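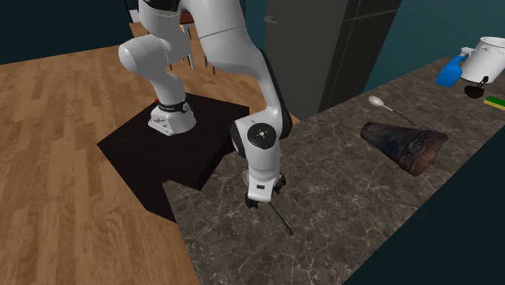
## Do you need a new countertop, or just a better sponge?

The spring flyers are in, and three of the four on my kitchen table want to sell me a countertop. Koyama has marble "from $3000 installed." Westilgate has a stone blend that it swears will never stain. Nisitz doesn't give a price at all, which usually tells you what you need to know.

I have my doubts. Marble is pretty, and I understand why people want it. It also reacts to lemon juice, vinegar, wine and tomato sauce, so it reacts to dinner. The dull spots you get are called etching, and sealer won't stop them. Sealer slows down stains, meaning coffee and oil soaking in. Etching is the acid eating at the polish, and it happens on sealed stone just as it does on bare stone. I've read the Koyama flyer twice and the word "etch" isn't in it.

The "from" in "from $3000" deserves a hard look too. When I called, that price covered a straight run with a square edge. The sink cutout was extra. So was hauling away the old top, and so was any seam they decided you needed once they had measured. I asked for the full price in writing and was told someone would get back to me Thursday. Still waiting.

As for Westilgate's "never" — ask to see the warranty before you put money down. The copy I was given runs to 29 paragraphs, and heat damage is excluded in the second one. Set a hot pan on it and you're on your own. Maybe that's fair, but then don't print a skillet on the front of the flyer.

If your counter is laminate and the complaint is that it looks tired, try the cheap things first. Baking soda and water, left on for a few minutes, lifts a lot of old tea and coffee marks. Scrub lightly. A fresh bead of caulk along the backsplash costs next to nothing and makes more difference than you'd think. For burns and swollen seams I don't have a trick, and I don't believe the people online who say they do.

Still want stone? Ask for a scrap of the slab, take it home and leave half a lemon on it overnight. Osley will hand you an offcut if you ask at the back desk; the other shops wanted a deposit. Look at it in the morning with a lamp held low to one side, where dull spots show up best. Some people see the mark and don't mind it. They call it character, and they may well be happy with marble for years. I'd be wiping that thing down every ten minutes.

Next month: water filters, and what "up to" means on the box.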